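化粧ポーチとドレッサーの小さな工夫

日本に住んで9年になります。日本語はまだ勉強中なので、変な文があったらすみません。化粧品が好きで、たくさん買って、たくさん失敗しました。その失敗から覚えた手入れと片付けの方法を、ここに書いておきます。

ブラシの洗い方

ファンデーションのブラシは、一週間に一回洗います。私は前に、一か月くらい洗わないで使っていました。肌に小さいぶつぶつが出て、やっと反省しました。

ぬるいお湯に中性の洗剤を少し入れて、毛の先だけをやさしく回します。金具のところまで水に入れないでください。中の接着剤が弱くなって、毛が抜けます。私はこれで高いブラシを二本だめにしました。

洗ったあとはタオルで水を取り、毛を下に向けて干します。洗濯ばさみで柄をはさんで、ハンガーにつけるだけで十分です。太い粉用のブラシは、夜の9時に洗うと朝にはまだ湿っていますから、休みの日の朝に洗うほうがいいと思います。

割れたアイシャドウを直す

Pirellのパレットを床に落としたとき、一番好きな茶色が粉になりました。捨てる前に、次の方法を試してください。

割れた色を、つまようじで全部細かくします。かたまりが残ると、あとでまた割れます。次に消毒用のエタノールを数滴落として、ペーストのようにまぜます。入れすぎると、となりの色に流れてしまいます。表面にティッシュをのせて、平らなもので押します。私はコインを使いました。ふたを開けたまま一晩おきます。火の近くでは絶対にしないでください。

直した色は前より少しかたくなります。指より、小さいブラシで取るときれいにつきます。ラメの多い色は、私の場合はきらきらが減りました。クリームタイプは、この方法では直りません。

口紅の最後の部分

口紅は、見えなくなってからもまだ底に残っています。小さいへらで出して、コンタクトレンズのケースに入れると、旅行のときに便利です。二つの色を左と右に分けて入れられます。ケースはもちろん新しいものを使います。私はHollisの赤とAllisのベージュを入れて、まぜて使っています。へらは三本セットで300円でした。

使い始めた月を書く

マスカラは3か月で新しくします。でも、いつ開けたか、私はすぐ忘れます。そこで白いマスキングテープに「9月」のように月だけ書いて、底にはります。ペンは油性でないと、手のクリームで消えます。

海外から注文するときは、夏をさけたほうがいいです。Gollsteadという小さい店の固形バームを8月にたのんだら、とけて箱の中がべたべたでした。1000円以上の送料も払ったので、とても悲しかったです。

鏡の前の片付け
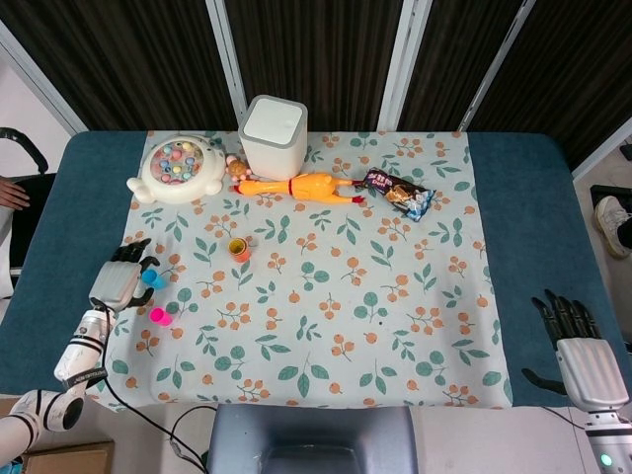
チークやパウダーのふたは、中の色が見えるものが使いやすいと思います。ふたが黒いと、朝の急いでいるときに三つも四つも開けて探すことになります。丸い透明の窓から、ピンクや水色や黄色の小さい玉が見える白い動物のおもちゃがありますが、あれと同じ考え方です。開けなくても色がわかれば、手が迷いません。窓のないケースには、ふたの上に丸いシールをはって、中の色をほんの少し指でぬっておきます。その上から透明なテープをはれば、こすれても大丈夫です。

引き出しの中は、よく使うものを手前に置きます。仕切りは、お菓子の空き箱を切ったもので足ります。高さを引き出しより少し低く切るのがこつで、私は最初ぴったりに切って、引き出しが開かなくなりました。

粉がこぼれたとき

テーブルクロスや服に粉が落ちたら、こすらないで、まず息かドライヤーの冷たい風で飛ばします。それでも残ったら、セロハンテープを軽くあてて取ります。ぬれた布でふくのは最後です。先に水をつけると、粉が糸の中に入ってしまいます。

口紅やリキッドのものは油が多いので、クレンジングオイルを少しつけて、裏に古いタオルをあてて上からたたきます。そのあと食器用の洗剤で洗います。シルクには試したことがありません。クリーニング屋さんに聞いてください。

スポンジの洗い方は、長くなったので次のページに書きます。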